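4 min read

Suturing software at Bralstead began as a teleoperation logger. The control lead, who asked to be identified by role only, described the current stack as three processes: a joint-level controller, a perception node, and a planner that proposes the next needle pose. "The planner is the part people ask to see," the lead said. "The perception node is where we spend the hours."

The planner, called Cuvine, was rewritten last winter. The earlier version treated the needle as rigidly fixed to the jaws. "It slips. It rotates in the grip when it meets resistance. If you assume a fixed grasp, the tip error goes straight into the entry point." 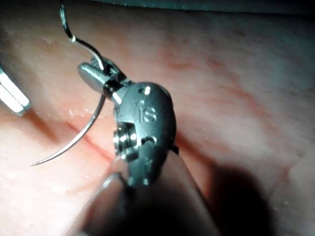
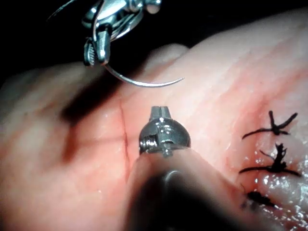
Needle pose is now estimated on every update, at 50 Hz, by fitting an arc of known radius to whatever part of the metal is visible. The fit is weakest where highlights break up the edge. "A curved needle over a glossy surface gives you bright pixels in both places," the lead said. Shadow is handled separately. The instruments throw broad, soft-edged dark areas onto the tissue, and an early segmentation model merged these with the incision line. Retraining on 182 labeled sequences removed most of those errors. Thread remains unsolved. Cuvine masks it out and makes no attempt to predict its motion.

Replay and annotation run in Brovow, an in-house tool that aligns video with joint logs. Its clock correction was the least glamorous fix of the year, according to the lead: one stream had been lagging by 63 milliseconds, and calibration had absorbed the error as a false offset at the wrist.

Asked about autonomy, the lead was brief. "It proposes a pose. The operator accepts it or moves the arm." A tension estimator is scheduled for September.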